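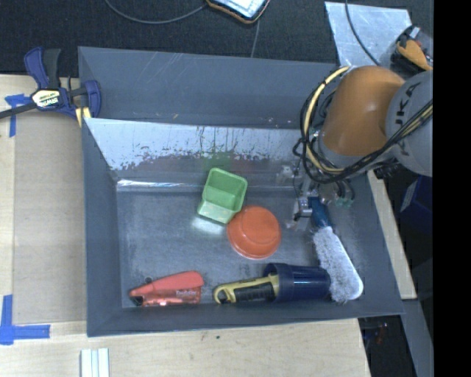 4. Who puts the lights up, and when do they come down?

4.1 Getting people to talk about it

I'll admit I thought this would be the easy part of the project. People who cover the front of their house in lights every winter must like talking about it, I reasoned, and a good many of them do. What I hadn't planned for was how many would want to talk about somebody else's house. My notes from the first round of visits in Listlow are full of arrows pointing across the road.

Listlow has some 2,000 homes, most of them terraced or semi-detached, with short front gardens and a low wall. That matters for what follows. A short garden means the display is more or less on the pavement, and anyone walking past is close enough to read the label on the timer plug. Adley, which I used for comparison, is more spread out, with hedges, and the decorations there sit further back and tend to be hung on the house itself. I walked both places in the evenings with Anouk Michiels, who did the mapping, and we marked a house as decorated if it had at least one lit item outside the front door or in the front garden. Candles and trees inside a window didn't count. We argued about porches for most of a week and in the end we let them in if the porch had no outer door.

That gave us 107 decorated houses across the two places, and every one of them got a letter through the door. From the replies I did 20 long interviews, nearly all at kitchen tables, plus a lot of shorter chats on doorsteps that I wrote up afterwards from memory. I've kept the two kinds apart in what follows. Where I quote someone at length it's from a recorded interview, and doorstep talk is only ever paraphrased.

4.2 The switching-on

Earlier work on this (Jacquet's street study above all) treats the switching-on as the big moment of the season. Anatole Jacquet argues that one household goes first, a second follows within days, and the rest of the street catches up so as not to be the dark house. It's a lovely idea and I went in rather hoping to see it. I did see something like it on two streets in Listlow. Elsewhere it was a lot messier than that.

For a start, people's dates were mostly fixed by things indoors. A daughter's birthday had to be got out of the way first. One couple waited for a brother who owned the long ladder and lived an hour off, so their date was really his date. A man who worked nights put his up in whatever daylight his shifts left him, a bit at a time, and told me his neighbours thought he was building suspense:

"They say, ooh, what's he adding next. I'm not adding anything. I've just run out of afternoon."

When I asked directly whether they looked at what the neighbours were up to, almost everybody said no, and then carried on to tell me exactly what the neighbours were up to. I don't take this as fibbing. I think "looking" sounded to them like nosiness, and knowing what's going on in your own street doesn't feel like looking at all. I should have worded the question better, and by the later interviews I had: I asked which house nearby was usually first, and got an answer straight away from everyone but one woman who had only just moved in.

The Adley interviews went differently. Hardly anyone could name a first house, and several people weren't sure which of their neighbours decorated at all. With the hedges up you'd have to go and stand in somebody's gateway to find out. So if Jacquet's chain exists (and I do think it exists in places) it seems to need short gardens to travel along.

4.3 The taking-down

Now this is the bit I got properly interested in, and it's hardly been written about. Putting up is sociable. People go out in pairs, one holding the ladder and one up it, and there's tea and a fair amount of shouting through the window about whether it's straight. Taking down was described to me over and over as a job for one person, done quickly, often on a morning off with no one else at home. Even in houses where three generations had helped with the putting up, the same single person did the taking down each year. In my interviews that was more often than not the person who'd bought the things in the first place.

The question of when was touchier than I expected. Everyone knew the traditional date and most people brought it up before I did. Plenty of them had missed it. The reasons were weather, mainly, and bad knees, and in one house a wren that had taken to roosting in the wreath. Six of the people I interviewed had, at least once, left something up until March, and each of them lowered their voice to tell me so. I found that funny at first and then less so. One woman had been ill right through that winter and a neighbour she barely knew had asked, through her son, whether the lights were staying up for good. She remembered the exact words. She hadn't decorated the back of the house since, only the front, and only with what she could reach from the ground.

So there is pressure from the street after all, and I'd say it comes at the end of the season much more than at the start. Being the last dark house in December is a small thing and people shrugged about it. Being the last lit one in February really bothered them. None of Jacquet's published questions ask about February, so his households may well have felt the same way and had no chance to say so.

4.4 Where it all goes

Once it's down it has to live somewhere for ten months. I asked to see, and most people were happy to show me (lofts, usually, but also under beds, in the boot of a car that no longer ran, and behind a bath panel). I'd brought along the Tiongson sorting sheet, which asks people to split their belongings into kept in use, kept in reserve and kept out of guilt. It was designed for wardrobes and it creaked a bit with fairy lights. Tangled strings in particular caused long discussions. Is a string that half works in use? In reserve? One man put his in all three columns, and I let him.

What the sheet did show is how much is kept that never goes outside again. Almost every loft had a box of things that were broken or out of favour or had belonged to a parent, and these boxes were carried down each year with the rest, opened, looked through and carried back up. I'd call that a use, though it isn't one the sheet has a column for. Several people told me it was their favourite part of the whole business.

Buying, on the other hand, came up far less than I'd planned for. I had a whole page of questions about shops and barely got through it. People remembered who had given them a thing, or which year it first went up, and were vague on price and make. The one exception was Stoltach, a line of clip-on icicle lights that a hardware shop near Adley used to carry and has since dropped. Owners of Stoltach clips were quite fierce about them, and two households on the same lane had an arrangement to pass spares back and forth over the hedge.

4.5 Some cautions

I only spoke to people who decorate. Those who don't, or who used to and stopped, are missing from all of this, apart from what their neighbours told me about them, and I've learnt to be careful with that. The people who answered the letter are also likely to be the keen ones. And I'm known in Listlow – my aunt lived there for years – so some of what I heard was certainly tidied up for my benefit, and some of it was probably spicier than a stranger would have got.

I'd also be wary of making too much of the garden lengths. Listlow and Adley differ in plenty of other ways, including age, rents and how long people have been there, and two places can't tell you which of those is doing the work. Anouk would put more weight on how long people have lived next to each other, and her maps do lean her way on a couple of streets. We've agreed to disagree until we have a third place to walk round. Section 5 takes up the maps in more detail, starting with the two Listlow streets where the switching-on did run from door to door.

Figure 4. Light green plastic container on the floor of a large grey bin, seen from above.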